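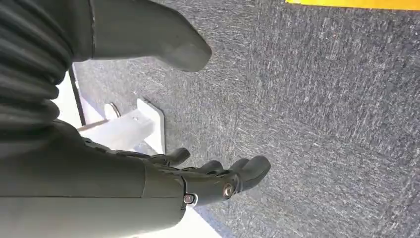
**Moges Forum > Workplace > Small desks**

**Topic: Card box on the desk or in the drawer?**

**paperfinch** wrote:

Good morning to all. In our office we work a lot with small cards, and I would like to ask for your opinion. I keep the cards in an open organizer box with dividers, at the front left of the desk. My colleague is of the opinion that such a box takes the best place and that it should go into a drawer. The desk is not large. With the laptop open, there is space for the box, the phone and one arm.

I put my notes on desk order together in one text, so that I don't have to repeat them in every reply.

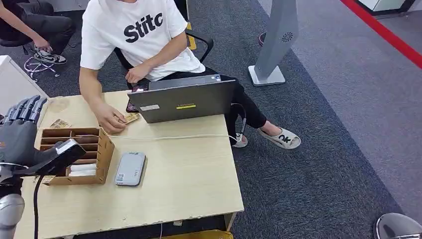 *Reading time: 2 minutes*

The box stands at the left and the laptop stands behind it, so the hand has a free piece of wood for laying down a card. What I don't like is the white cable. It crosses the desk in front of the laptop and goes down at the right side, near the feet. Each time I move a card, I think about this cable. Also the cards don't stay in the box. One lies here, another lies there, and in the evening I must collect them.

**drawer_person** wrote:

I am with your colleague. A box on top of the desk invites all kinds of small things. I had one from Grillach with five compartments, and after a month only one of them had cards in it. The others had batteries, coins and a key which fits no door. Now I take out the 50 cards I need for the day and the rest stays in the drawer.

**paperfinch** wrote:

But then you open the drawer all the time, or not?

**drawer_person** wrote:

Two times in a day. It is not a sport.

**kettle_nine** wrote:

I don't agree with the drawer. If two people use the cards, the box must be where both can reach it.
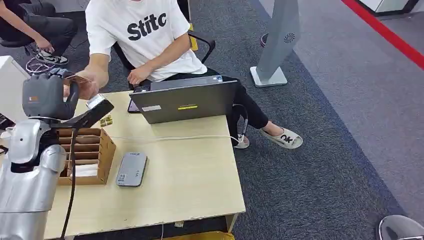 In our team one person sits and the other comes to the side of the desk, and the cards go from hand to hand. With a drawer, the sitting person has to roll back the chair each time. I would solve the cable first. The Nelex clips hold well under the edge of a desk, only please clean the wood before you stick them. Mine fell down in July, and it was my own fault.

**softcarpet** wrote:

Please also think about the floor. We have gray carpet, and a small card that falls on it with the dark side up is very difficult to find. I bought yellow tape from Hamham and marked the place for the chair. Since then I look first inside the tape and then outside.

**drawer_person** wrote:

You could also not let them fall.

**softcarpet** wrote:

Thank you, very helpful.

**kettle_nine** wrote:

How many cards are there in total, paperfinch? With 200 I would take a second box and keep it away from the desk.
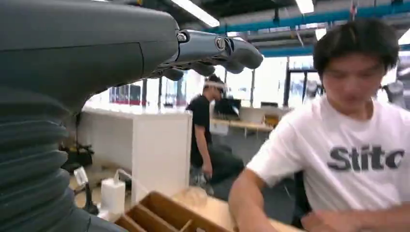

A cabinet is good for this if it is only a few steps away. The cards in use stay with the person who sits, and the full box stays on a shelf. We change them after lunch.

**paperfinch** wrote:

It is fewer than 200, but it grows. I will try the clips for the cable and leave the box where it is for one more month. My colleague has already cleaned out a drawer, so I fear the discussion will continue.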